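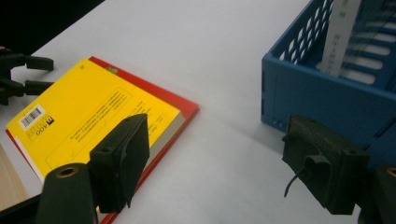
Reading room Trirnberg, table check, Monday
Checked by: Demyd Pasichnyk

1. Table stands firm, no rocking – OK
2. Table top clean, no sharp corners – OK
3. Thick books lie flat and not near the edge – please watch this 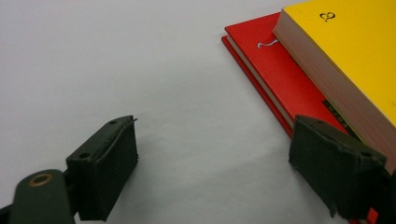
A heavy book can hurt a foot, so I ask everybody to push it well to the middle.

4. Cables on the floor – to improve 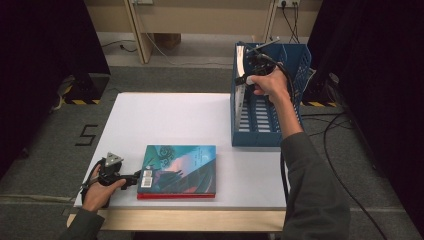

Walking ways must stay free on both sides. I told this to Ottilie Ruchti already in June. The black cables on the carpet to the right of the blue basket should be fixed with tape.

Next check: room 152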